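2019-10-18, Olmont – notes from the Derkorwood open house, typed on the bus so forgive me 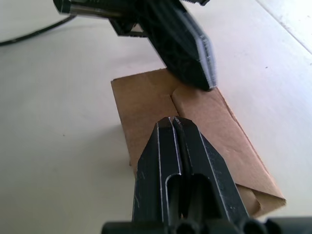
*Folded brown cardboard on a white tabletop.*

Got there late, missed the welcome talk. Parking was a field. Went straight in.

For anyone who hasn't followed it: Derkorwood is the old mill row at the bottom of Olmont, 11 houses, shut up for years, now being done over one at a time by Talten for their renovation show. Season two starts in April. They opened three of the houses to the public for the day, and Bakari Massawe (site lead, you'll know him from the staircase episode) took groups through. Groups of 8. I was in the second one after lunch.

**House 1.** Finished. Staged for the cameras. Nice kitchen, very pale. Floor is the original pine, sanded and oiled, and you can still see where the old stove stood. Somebody in our group asked what it sold for and didn't get an answer. Upstairs bathroom is tiny – on TV it looks twice the size. They shoot it from the hallway with the door off.

**House 4.** The good one. Half done. Walls open, so you see everything. Last rewired in 1978 according to a note in pencil on a stud by the fuse box, which Massawe is keeping and putting behind a little glass panel. Back wall had moved and they've tied it in with steel. He talked for a long time about the joists. I could of listened to more. Two were rotten right through at the ends where a gutter had been dumping water for years, the rest only needed sistering. Smelled of lime plaster and wet dog.

Asked him how much of the show's schedule is real. He said the deadlines are real and the arguments are mostly about deliveries. Also said they lost a week on this house waiting for windows and that it'll be maybe a minute on screen.

**House 9.** Not touched yet. Hard hats, one room only, stay on the boards. Ceiling down in the front room, wallpaper in layers – roses, then stripes, then some kind of brown geometric thing. Ivy coming in through the sash. The plan is to knock through to the kitchen. I'd leave it alone personaly but I don't have to sell it.

After that, tea in the Mbwambo tent. Mbwambo are doing the joinery for all the houses and had a sample sash window you could slide up and down. Very smooth. Kids were fighting over it. Picked up their leaflet, lost it again.

Shop table had show mugs, a tote bag, bits of salvaged tile at 55 dollars for a boxed set. Did not buy. Slightly regret it.

Practical stuff if you go to the next one:

- boots, the lane is mud
- no photos in house 1, fine in the other two
- book the tour slot before you come, people were being turned away
- toilets are up by the road, long walk

No date for the next open house yet. Massawe thought maybe when house 4 is done but wouldn't promise. Will post if I hear. My stop, got to go.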